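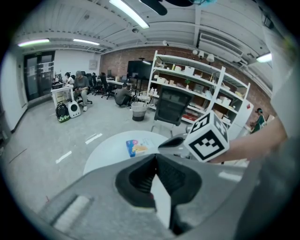

Figure 3. The shared room at Plonis, with the round table in the foreground and shelving along the brick wall.

The third room in the study was the shared office at Plonis. It differs from the first two in that it has no inner walls between desk work and other uses. A row of desks with monitors, tall shelving and a round white table all stand on one open floor, and people working at desks are within sight of the table. The shelving holds white storage boxes, bottles and other containers, with a potted plant among them. A large black screen hangs on the brick wall to the left of the shelves.

We looked at where small items come to rest in a room of this kind. Following Antoniuk, we use "resting place" for any surface on which an item is left for longer than it takes to use it. Desks and shelves in the room have a recognised purpose and, in most cases, a recognised user. The round table has neither. Staff who filled in the Briltis questionnaire named it as the place for "things on their way somewhere else", and one respondent wrote that anything left there overnight was fair game.

Food packaging and paper were the two classes of item most often recorded on the table. In Figure 3 a small printed package lies next to a white sheet of paper. Across the full period of the study, 135 items were logged in the room, of which 102 were first recorded on the round table. The rest were divided between the desks, the shelves and the floor, with bags making up most of the floor entries. Backpacks were normally set down by a desk and stayed there until their owners left, so they were logged once per day and not followed further.

Items on the table were sorted by Heike Kramer using the Zorkby scheme, which separates food, paper, tools and personal goods. A package with a picture of food on it was entered as food whether or not it had been opened, because the condition of the contents could not be judged from the outside. Teófilo Palomino repeated the sorting in February without sight of the first set of codes. The two sets differed on 3 items, all of them paper, and these were settled by discussion.

The size of the table also matters. A small box takes up little of the top, and respondents said they did not think of the surface as being in use when only one or two things were on it. This may explain why single items were left longer than groups. Once several had gathered, someone usually cleared all of them together, moving food to the shelves and paper to the nearest desk.
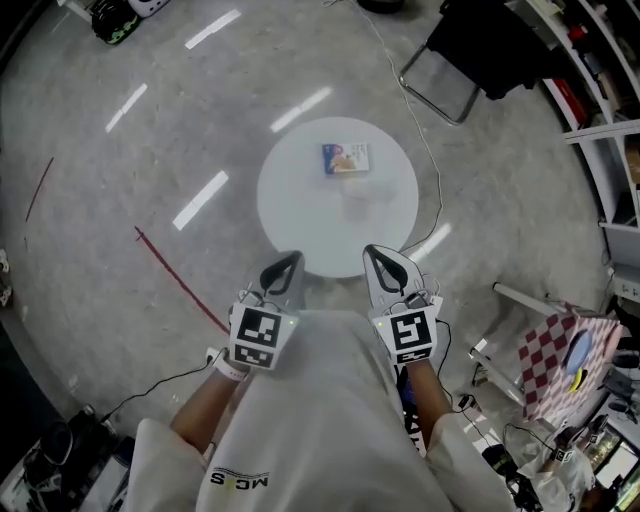 4.2 Clearing and return

Clearing was recorded as a separate event from leaving. An event began when the first item was lifted from the table and ended when the last one had been put down elsewhere. Items that came back to the table on the same day were given a new entry and linked to the old one, so that a box moved twice would not be read as two boxes.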